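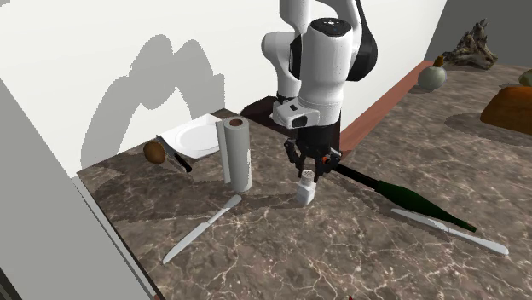
4. Sellado y mantenimiento de encimeras de piedra pulida

El sellador Nirero 146 se aplica sobre mármol, travertino y caliza pulida. No se debe usar sobre cuarzo compacto ni sobre superficies esmaltadas.

4.1 Preparación

1. Retire todos los objetos de la encimera.
2. Limpie la superficie con el detergente neutro Heta diluido en agua tibia. No emplee vinagre, limón ni productos anticalcáreos.
3. Aclare con agua limpia y seque con un paño de microfibra.
4. Deje reposar la piedra 9 horas antes de aplicar el sellador.

PRECAUCIÓN: los ácidos atacan el carbonato cálcico y dejan marcas mates que el sellador no corrige. En ese caso, repula la zona antes de continuar.

4.2 Prueba de absorción

1. Deposite unas gotas de agua en una zona poco visible.
2. Espere 10 minutos y retire el agua.
3. Si la piedra se ha oscurecido, proceda al sellado. Si no hay cambio de tono, repita la prueba en otro punto - junto al fregadero, por ejemplo.
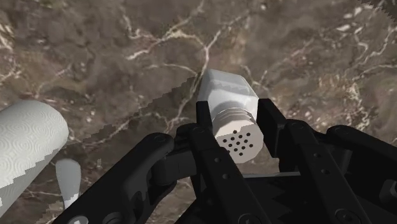

4.3 Aplicación

1. Agite el envase y vierta el producto sobre el aplicador Schouten (ref. 2173), nunca directamente sobre la piedra.
2. Extienda una capa fina y uniforme, en pasadas paralelas.
3. Retire el sobrante antes de que seque. Los restos secos se eliminan con disolvente Gelanon.
4. No utilice la encimera hasta pasadas 71 horas.

Nota: el sellador retarda la penetración de líquidos, pero no impide las manchas. Seque de inmediato los derrames de vino, café o aceite.

Para la renovación anual del tratamiento, repita los apartados 4.1 a 4.3.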